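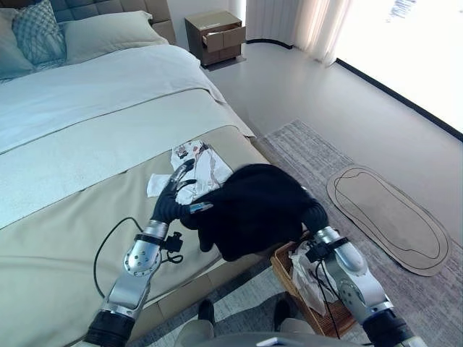 What is in the Niltell set?

It holds the text of 1000 blog tour posts about novels, with a row of labels for each post saying what sort of tour stop it was and which book it was pushing.

Datasets > Books and Publishing > Niltell > README

October, by Fuseini Mahama

A blog tour, for anyone who has managed to avoid one, is a stretch of days in which a new book gets passed from blog to blog. One host has an interview, the next has an excerpt, the one after that has a review that was promised for the morning and goes up at 11:58 p.m. with an apology about a sick dog. Niltell is a collection of those posts. Kwame Acheampong and I started it so we could answer a narrow question (how much of a tour is the same paragraph over and over?) and kept going well past the point where we had the answer. The answer is a lot.

Files

posts.csv is the main table, one row per post.
tours.csv has one row per tour. Join on tour_id.
heldout.csv has 100 posts that Kwame and I both labeled without talking to each other, and then talked about at length.
notes.txt is where we argue. You can skip it, although the entry on what counts as a "teaser" has a certain pull.

All files are UTF-8. A few of the older posts came to us with their curly quotes turned into little heaps of punctuation. We fixed the ones we spotted. If a heroine's name has a trademark sign in the middle of it, that one got by us.

Columns in posts.csv

There are 16 columns. Most do what their names say, so only the troublemakers are covered in this file.

stop_type is one of: review, interview, excerpt, guest_post, cover_reveal, giveaway, playlist, spotlight. A post gets one label only. This was a mistake and we are living with it. When a post does several jobs, the label goes to whatever takes up the most words once the copied material is removed. If nothing is left once the copied material is removed, it's a spotlight.

genre has 11 values. "Paranormal" and "urban fantasy" are separate because bloggers keep them separate, with some force. We asked three hosts to explain the line between them and got back four explanations.

kit_text is the share of the post that came from the press kit: the blurb, the author bio, the buy links, the quote in italics. It runs from 0 to 1. A value of 1 means the host added nothing, not even hello.

host_mood was Kwame's idea. It takes the values warm, very_warm and dutiful. We planned on a fourth value for hosts who plainly disliked the book and were too polite to say so, and then found we couldn't tell those from dutiful. Treat this column as an opinion.

exclaim is a plain count of exclamation marks in the host's own words. Do not sort by this column on a full stomach.

promised_time and posted_time are both in the host's local time. Where the first is blank, no time was promised. Where the second is earlier than the first, somebody hit Publish while trying to hit Preview, and at least one cover came out early that way. The author was nice about it in the comments.

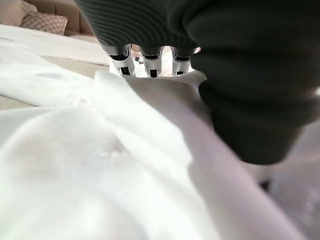
Collection and Cleaning

Every post in the set was sent to us by the person who wrote it. We put up a call on two reader forums, and hosts mailed us exports of their old blogs, sometimes with a note asking us to please not look at anything from before they learned to use paragraphs. We looked, of course. It was fine.

The exports went through Hamoron, a small script in the tools folder that strips sidebars, blog badges, snow effects and the widget that used to play music at people. Hamoron is good at badges. It is less good at telling a block quote from the novel apart from a block quote of the host's own earlier review, and it has been known to file a giveaway's terms and conditions under fiction. Kwame read every excerpt row by hand after that.

Host names are replaced with a code. Commenters are dropped altogether. Authors and titles are kept in tours.csv where the author said yes, and coded where the author said no or didn't write back. A few authors asked if they could be coded for their first book only. Yes, they could.

Excerpts from the novels themselves are cut to a short opening line, enough to show that an excerpt was there. Please don't try to rebuild the books from this. You would get a lot of first lines about weather.

Known Problems

The Skendolthorpe tour is overrepresented. It was a long fantasy series from Tetteh, a very small press with a very energetic mailing list, and every host who had ever taken a stop for it seems to have seen our call. If you train anything on the full table without weighting by tour, it will come to believe that most novels contain a lighthouse and a disgraced cartographer. Use the weight column. That's why it's there.

Reviews lean kind. Hosts who don't like a book tend to swap their review for a spotlight, so the low ratings you'd expect from ordinary readers are hiding under another stop_type. I wouldn't use this set to study what people think of books. It is much better on what people say about books in front of the author.

Cover reveals are hard to work with as text. The whole point of the post is a picture, and we don't ship the pictures, so what remains is several hundred words of someone telling you to keep scrolling. We left them in. The countdowns have their own charm, and one host wrote hers as a cooking recipe.

Playlists have song titles only. Lyrics were removed.

Everything is in English. Two hosts switch languages when they get excited, and we kept those passages as they were and set the mixed flag.

Good Uses, Bad Uses

People have told us they used early copies for duplicate text detection, which suits it well, and for teaching a class on how to write a press kit that hosts will want to add something to. Fuseini's own use (I am Fuseini, but the README template wanted third person and I gave up on it after one sentence) was to find out which interview questions get the longest answers. "Where do you get your ideas?" does very badly. "What did you cut?" does very well.

Please don't use it to generate blog tour posts. There are plenty. Please don't use it to find hosts and pitch them your novel either. The codes are there to stop you, and the hosts have reading piles taller than they are.

Labels and Agreement

On the held-out posts we agreed easily on stop_type, fairly well on genre, and on host_mood hardly at all. Kwame hears dutiful where I hear very_warm. He says this is because I write blurbs. The held-out file keeps both sets of labels side by side, with his in the columns ending in _ka and mine in _fm, so you can pick a winner yourself and keep it to yourself.

Ratings, where a host gave one, are stored exactly as written in rating_raw. We made no attempt to put them on a common scale. One blog rates in teacups, another in swoons, and a third gives every book the same score and then explains in the comments what she really meant.

Removal and Fixes

If you hosted a stop and want it out, open an issue or write to either of us and give the first line of the post. We'll drop it from the next version and leave a blank row so that post_id stays steady for everyone else. If you wrote the book and want your name coded, same thing.

Corrections to genre are welcome. Corrections moving a post from paranormal to urban fantasy go to Kwame.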